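December, home shift again

Third week on the Dultus job and the apartment kitchen is starting to feel like my regular desk. We squeeze the handles, put chopsticks and spoons in the caddy, take them out, start over. The new target is 100 good runs a shift. The old one was 67, and my hands were sore at 67. 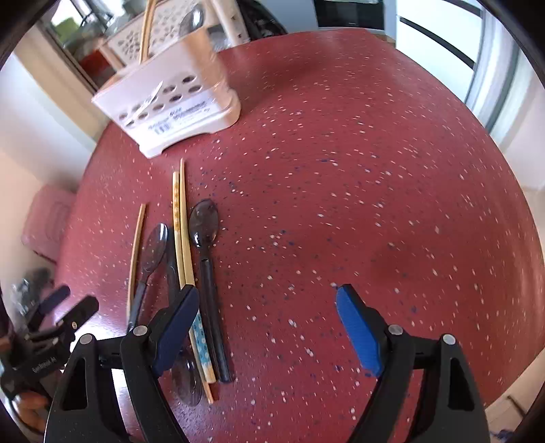 The woman from the office came by in the morning with the Pulance slides. Robots will do the dull part, people will move up to better work. I asked what the better work was. Checking, she said. Checking what the robots do, for less per hour – I saw the rate sheet. At Shezi they promised the packing line the same thing, and I know two people who moved up from there to nothing.

Things to remember

Chopsticks slide out of the pads if I come in flat, so tip the wrist.

Ask again who pays for the second break. 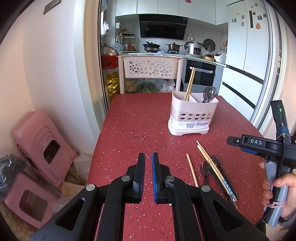 After lunch

Batch 899 went up at 2 and the software threw out a good part of it. "Hesitation," it said. I was thinking about where to put a spoon! Dratero's version wants everyone to move the same way, and I catch myself doing it at home now, setting the table like I'm being scored.

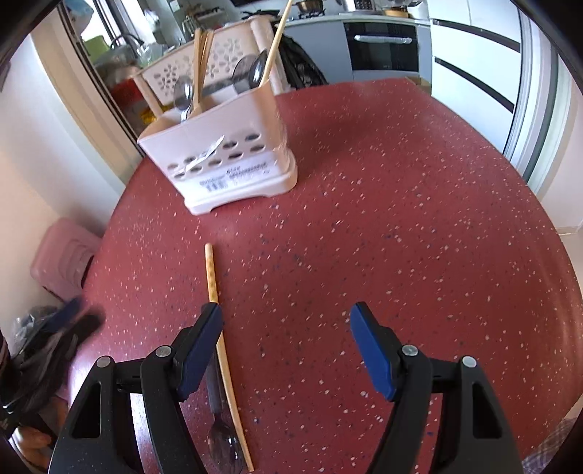

The pay is on time, I'll give them that. I still don't believe a restaurant will buy a machine for this before it cuts a dishwasher's hours. Wrist brace tomorrow.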